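How I clean up and repaint a beat-up gray bin

I have a soft spot for big open bins. Mine get dragged from the garage to the craft table and back again, filled with whatever needs sorting that week, and after a few years they look it. So every September (okay, most Septembers) I pick the worst one and give it a proper going-over. It's an easy job, and it's mostly waiting. If you've got a rectangular bin with tall sides and paint that has started to let go, you can follow along with what I do.

What you'll need

A stiff nylon brush
Dish soap and a bucket of warm water
A plastic scraper, plus an old putty knife for stubborn spots
Sandpaper, one medium sheet and one fine
Masking tape
Primer and paint that are both meant for whatever your bin is made of
2 foam rollers, the little ones
A tray, a box, anything to hold the stuff that lives in the bin

I use a putty knife from Florby that I've had forever, and the paint I like is the Gisler matte gray. Any decent matte will do. I tried gloss once and every single dent jumped out at me, so never again!

Step one: empty it for real

I mean all the way. I used to shove everything to one end, clean the other end and swap, and all that got me was gray crumbs in my cups. Put everything in your tray and wash the cups and tins while you're at it. Then tip the bin over a trash can and give the bottom a good slap. You'll be amazed at what drops out of the corners.

Step two: look it over before you touch it

This is the part I always want to skip, and I'm always glad when I don't. Take the bin somewhere bright and go around the inside slowly. You're trying to work out which marks are dirt, which are scratches and which are paint failing, and those three get treated differently. Run a fingertip over anything you're unsure of. Dirt feels like nothing much, a scratch catches your nail, and failing paint has a crisp little edge.
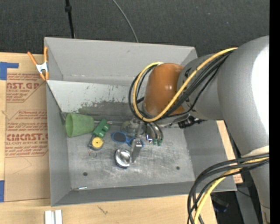 Peeling paint is the thing to deal with first, before you even think about a roller. It hardly ever goes evenly. You can have a wall that's perfectly fine up by the rim and then a sloped stretch lower down that's all ragged dark patches, like the lighter slope below the far wall here, and it's that lower part that wants your scraper. Hold it nearly flat and push from the bare patch toward the good paint. Stop when it stops lifting easily. The fine scratches and pale rub marks on the floor are a different story — I leave those alone in a bin that works for a living, and just scuff them lightly if I'm planning to paint the bottom too.

If your bin is old enough that you don't know what paint is on it, test it for lead before you scrape or sand anything. The kits are cheap. If it comes up positive, stop there and get proper advice.

Step three: wash and dry

Soapy water, stiff brush, corners first. Rinse twice. If there are small holes in the floor, poke a cotton swab through them, and put an old towel underneath, which I forget every time. Then leave the bin upside down on a couple of sticks overnight.

Step four: sand the edges

Medium paper first, only where bare meets painted, until your finger can slide across without bumping. Then fine paper over everything you're going to paint. Wear a dust mask and wipe it all down with a damp rag.

Step five: prime and paint

Tape off the rim if you like it the color it is. I do, I think a paler rim makes a gray bin look finished. Prime the bare spots, wait 30 minutes (or whatever your can says), then prime them again. After that, two thin coats of color. Start with the far wall and work toward yourself so your sleeve doesn't end up in it. Ask me how I know.

Pull the tape while the last coat is still a bit soft. Then leave the thing be for 6 days before anything goes back in. Dry to the touch is fine for touching, but a metal tin dropped on fresh paint will leave a ring.

Putting things back

Heavy stuff in first, in the middle, and the light cups along the sides. I cut a piece of Avunis shelf liner for the floor of my last one and it's held up nicely. The next one on my list is the long bin I brought home from the Nollham flea market, and that one has rust, so it'll get its own page.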